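Zusdale Toast Set — data card and known faults

Version of May 2, 2023
Maintained by Sirkka Hyvönen. Questions about the right arm go to Sixten Halvorsen.

Summary

The set contains recordings of a two-armed robot which takes a slice of toast out of a toaster and puts it on a tray. The arms are controlled by a human operator. We collected it to train the policy called Drumura. Please read the section about the grip fault before you use the right arm signals, because a part of them is wrong.

Contents

There are 201 episodes. Each one has the head camera video, the joint positions of both arms, the opening of both grippers and the motor current of the gripper fingers. The left arm is recorded also when it does nothing. We did not cut these parts out.

The grip fault

During the collection the right gripper sometimes reported that it was closed on an object when the fingers had stopped early. The reported opening was then too large, and the current stayed low. In 8 episodes the slice was dropped between the toaster and the tray. In other episodes the slice held, but the recorded value is still not correct, and this second group is more dangerous for training because the video looks fine.

Sixten found the reason after the collection was finished. The zero position of the finger motor was saved at every start of the controller, and not only at calibration. If the operator started the controller with the fingers a little open, this position became the new zero. All openings after this were shifted by the same amount until the next start.
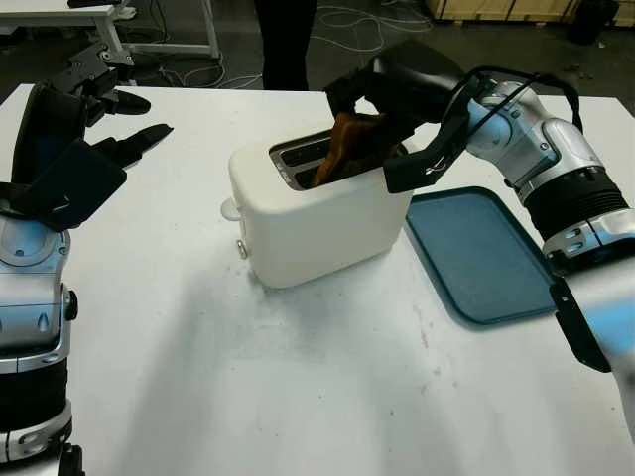

The shift cannot be seen in the joint positions of the arm, so a check of the arm only will pass. You have to compare the gripper opening with the current. When the current rises and the opening is still far from the thickness of a slice, the episode is affected. The script check_zero.py does this comparison and writes the result to the column grip_ok. It was tested by Elsa Rønning on the dropped episodes and it marked all of them.

What we changed

— The controller now reads the zero from the calibration file and refuses to start if the file is missing.
— The operator closes both grippers fully before each session and writes down the value.
— The stop limit for the finger current was lowered. The old limit was 2000 mA, and with a shifted zero the motor could push against its own end stop for a long time.

The last point is a safety matter. With the old limit the emergency stop was pressed 3 times by the operator, each time because the fingers did not open on command. No person was hurt. If you run the old controller on your own robot, keep your hands away from the gripper and cut the power before you free the fingers by hand.

Recommended use

Use only rows where grip_ok is true if you train on gripper opening. For work with video only, all episodes can be used, but the dropped slices should be labeled as failures. The label is in the column outcome.

Not solved yet

Episodes recorded before the controller log was turned on have an empty grip_ok. We do not know if they are good. Gudrun Haugen is trying to estimate the zero from the video, and the first results are not stable. The left gripper uses the same controller code, so the same fault is possible there, but we have not checked it.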